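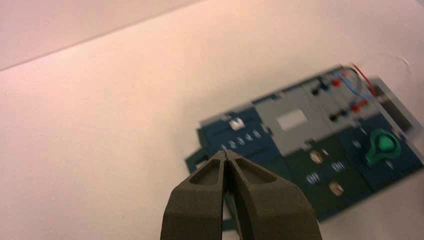 Wrist cam view, Dirden fingers nearly closed, panel job on the table.

Hi all,

Replying to Roksolana's questions from the other night, sorry for the delay, been flat out. Her message is at the bottom, I'll go roughly in order.

Still from the wrist cam is at the top. Yes it's blurry, the panel anyway, that's what you get while the arm is moving. The fingers come out fine. More on that below.

The kit is the Dirden starter, bought through Harb. What you get: gripper body, one set of printed fingers, wrist camera, bracket, a cable that is too short, and a login for the Funa software. Arm not included. We already had one.

Fingers. Matte, chunky, wedge shaped, with a triangular hollow in each one. I thought the hollows would make them weak but no trouble so far. They flex a bit if you lean sideways on something stiff. For knobs and buttons that's no bad thing, a bit of give saves you when the position is off. For pulling wires, forget it. Wire slides around between the tips and ends up wherever it likes. Yaroslav glued strips of bike tube on his set and says it's much better, ask him what glue.

Knob turning. Our panel has a green rotary knob and that was the first job we set up. Out of 65 tries on the knob we got 32 clean turns with the stock settings, which is rubbish. Then Valentyna changed the approach so it comes in square to the panel and backs off before it closes, and it went up a lot. Don't have a proper number for the second lot, I stopped writing it down, sorry. Will redo it in April when I have the bench back.

Buttons. Easy. Close the fingers, push with both tips together. The gap between them is thin enough that we've never had a button sit in it.

Terminals. Not attempting. There's red and blue wiring looping up off the posts and the fingers are too fat to get in there without snagging. If your work is mostly terminals I would not buy this kit, full stop. Gramen has narrow tips on their list but I havent tried them and the lead time is silly.

Camera. Mixed feelings. Good colour, decent width, focuses close enough that the fingertips are sharp. But anything past the tips smears as soon as the arm moves and you can't read the printed labels at all. Fix is to stop, wait a beat, then grab the frame. Funa has a "settle" box for this, it's off by default, turn it on. Also more light. We were using the ceiling lights only and a cheap desk lamp made a real difference. Watch the lamp doesn't glare off a pale table though.

Other camera thing. When you reach over a panel the left finger hides whatever is under it. Obvious once you've done it. Plan the approach from the side where you don't need to see.

Software. Funa is ok. Setup took me 2 evenings, most of it the camera calibration, which failed twice becuase I had the bracket on backwards. The arrow on the bracket points AWAY from the fingers. The manual shows it the other way round. Told Harb, they said they'd pass it on.

Support. Slow but decent. Ryan Dobson has the same kit and had a dead finger motor, they swapped it without any fuss. He paid the postage one way.

Would I buy it again? For switches and knobs, yes. Panel loose on a table the way ours is, clamp it, otherwise the whole thing walks when the gripper pushes. We lost a whole afternoon to that one.

Happy to lend the gripper for a weekend if someone local wants to try before paying. You'd need your own arm and a longer cable.

Vsevolod

Roksolana Palamarchuk wrote:
> Hi everyone, has anyone here used the Dirden starter kit
> for panel work? Harb is offering it to us at a price that
> looks fair but I can't find a review by anybody who
> doesn't sell it.
>
> What I want to know:
> - are the printed fingers any good or do you replace them
> right away
> - can it turn a small rotary knob reliably
> - can it handle wires and terminals
> - is the wrist camera sharp enough to read labels
> - how long to get Funa going from nothing
>
> We would be using it to practise switching on training
> panels, nothing live. Two of us on it, neither a
> programmer. Any advice welcome, including "don't".
>
> Thanks,
> Roksolana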